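The Blue Napkin, the White Plate and the Fork on the Left

July 2022 | By Oluwatosin Bashir
Print this article | E-mail to a friend

A place setting for one is the smallest project in home decorating, and I have come to think it may be the most satisfying. One cloth, one plate, one glass, a fork. You can do it in a studio apartment with a folding table and get it exactly right.

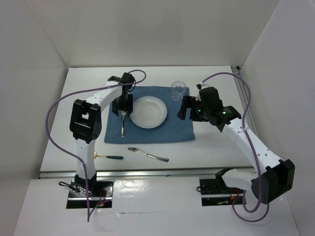
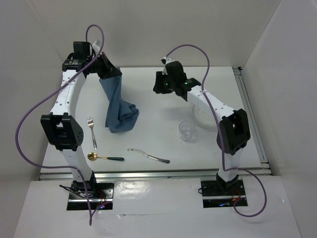

Oluwatosin Bashir

Start with the cloth! A plain blue napkin opened out under a white plate does the work of a placemat, and it does it with so much more character. I love the way the color comes up around the rim. White on a white tabletop can look a bit lost, but slide some blue between them and suddenly dinner has edges.

Then there's the glass. I like a clear one up at the top of the napkin, close enough that it belongs to the setting and far enough that your sleeve misses it when you reach for the bread. The fork goes to the left of the plate, handle toward you, and please give it a little breathing room. A finger's width is plenty.

Zainab Adeleke taught table service for ten years before she opened her linen shop, Dudano, and she is wonderfully relaxed about the whole business. "People iron a napkin and then they're afraid of it," she told me. "Pick it up. Shake it. It's cloth." Her trick for a bunched napkin is to take it by two neighboring corners, lift it clear of the table and let the weight pull the folds down, then lay the far edge first and draw the rest toward you. If you hold it by one spot it just twists, and you end up with a heap to pick apart.

She stocks napkins in 70 colors (I counted the swatches while she was on the phone, then bought four in the same blue, so much for variety). Wash new ones before you use them, on their own, and pull them flat while they're damp. I skip the iron most days and nobody at my table has complained.

Apostolos Pappas goes about it differently. At Trikalier, his lunch place, the plate goes down first on a bare table and the cloth is folded beside it. He thinks a napkin under the plate is a waste of a napkin, since the guest has to ask for another one to wipe their hands. It's a fair point, and at home I get around it by keeping a second one in my lap.

What we agreed on, over a very good plate of beans, was that eating alone deserves a proper fork and a real glass. It takes a minute. I've done it on nights when supper was toast.

This site uses cookies. By continuing to read, you accept our cookie policy.
Sign up for our newsletter and get new features by e-mail.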